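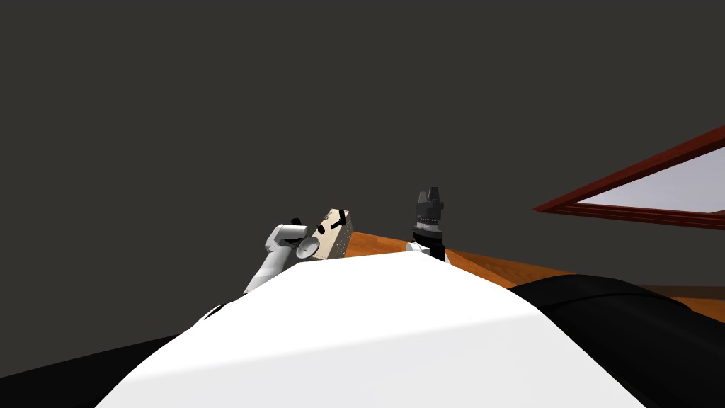 Stido two-arm teaching set

Products > Teaching equipment > Two-arm sets > Stido

Stido is a set of equipment for showing a two-armed robot a task by remote control. The operator sits at a desk with a hand controller on each side and a screen in front. The robot's arms follow the controllers, and every movement is recorded along with the camera views. A finished recording can be played back, trimmed, or passed on as training material for the robot's own control software.

The set works with a real robot or with a simulated one. Most customers start on the simulated bench and move over when their operators are steady. The controllers, pedals and screen layout are the same in both cases, so there is little to learn again.

What the operator sees

The main view looks out over the robot's own body towards the table, with both arms reaching out beyond it. New operators tend to find this odd for the first hour, as the arms drop out of sight when they are brought in close. We advise keeping the hands high and well forward until the movement feels natural.

The second view is close to the fingers. Use it for the last part of a grasp, when the main view is too far off to judge the gap. A pedal switches between them, or both can be shown side by side on a wide screen.

Either arm can carry a different hand, and the two need not match. Each hand has its own profile in Vovaria, our recording program, and the controller trigger is scaled to suit it. If you change a hand, load the new profile before you switch the arms on. The program won't check this for you.

Recording a task

1. Set out the objects and choose a start position for both arms.
2. Press the left pedal to begin. A tone sounds and the border of the screen turns green.
3. Carry out the task at a steady pace. Small corrections are fine and should be left in.
4. Press the left pedal again to stop.
5. Mark the recording as good, poor or discard.

A small box is a sensible first object. It has flat faces, it can be turned over, and it can be passed from one hand to the other. Thin things such as pens are harder. A pen held upright between two fingers will show up any unsteadiness in the operator's wrist, and we use one in the second half of the training day.

Vovaria keeps up to 80 recordings in a session before it asks you to start a new one. You can name a session anything you like, but the name can't be changed after the first recording has been saved.
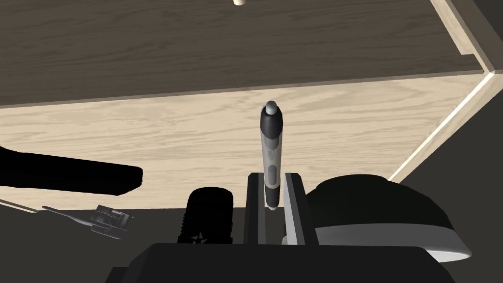 Drindura - Teaching Equipment Department

Crowded benches

Operators often practise on a clear table and then struggle when other things are standing close to the object they want. The simulated bench can be filled with as many small items as you need. Place a few near the target and leave the approach for the fingers a little tight. After that, move them between recordings so that the arm is not shown the same path each time.

Brushing against a neighbouring object does not spoil a recording. Knocking it over usually does, and those should be marked as poor. Keep them all the same. Some customers use the poor recordings to teach the robot when to stop and back away.

Hand guiding

On a real robot, the arms can also be set to go slack so that a person can move them directly. Hold the white button on the Kollár grip and push the arm where it needs to go. Let go of the button and the arm stays put. Hand guiding suits slow tasks with one arm. For anything with both arms at once, the desk controllers are easier on the back and give smoother recordings.

The Kollár grip is supplied with the full set only. It can be added to the basic set later, and fitting takes some 19 minutes with the tools in the box.

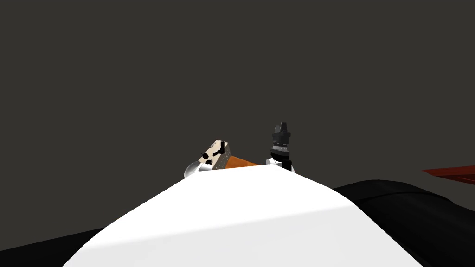
Bringing the two hands close together needs more care than any other movement. The controllers can touch each other on the desk before the robot's hands meet, or the other way round, depending on the reach setting. We supply the set with reach at 92 per cent, and this suits most adults. Shorter operators may want it higher. Change it in small steps and try a few slow passes before recording.

There is a slow mode for close work. With it on, the arms travel at a third of the controller speed and the trigger is softer. Turn it off again for long reaches, or the operator will keep running out of desk.

What is supplied

Basic set: two hand controllers, desk rail, pedal unit, cables, Vovaria on one computer, simulated bench.

Full set: as the basic set, with two Kollár grips, a spare pedal unit and a licence for 3 computers.

The screen and computer are not included. A list of computers we have tested can be sent on request.

Delivery and training

Orders placed by 18th August will go out in the first week of September. Training is held at your own site and takes one day for up to four people. Please have the desk rail fitted before we arrive - the instructions are in the lid of the case.

Repairs to controllers are done in our workshop. Send the pair, even if only one is faulty, as they are adjusted together.

Related items

Kollár grip, single
Pedal unit, spare
Desk rail, long
Vovaria licence, extra computer
Stido one-arm teaching set
Carry case for hand controllers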